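Elley Cave

Elley Cave is a limestone rock shelter above the village of Gowda, known for its Middle Paleolithic layers.
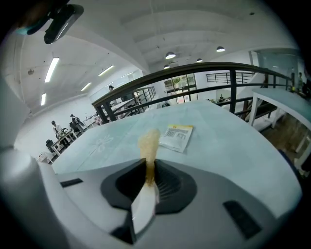 Dug in 5 seasons, always in June. Site director Sorin Georgiou. Main finds are stone flakes, burnt bone, a few hearths. 1228 lithics catalogued so far, mostly from the lower layer, the rest still in boxes.

Dating is disputed. Upper and lower layers may be around 1000 years apart, maybe more, the charcoal samples dont agree. Georgiou argues for one group coming back seasonally. Others see seperate occupations with a long gap. No human remains yet.

Access by footpath only. Closed in winter (bats).

Related articles
Clendeo Gorge
Skandbridge Terrace
Hearths in the Middle Paleolithic
Gowda (village)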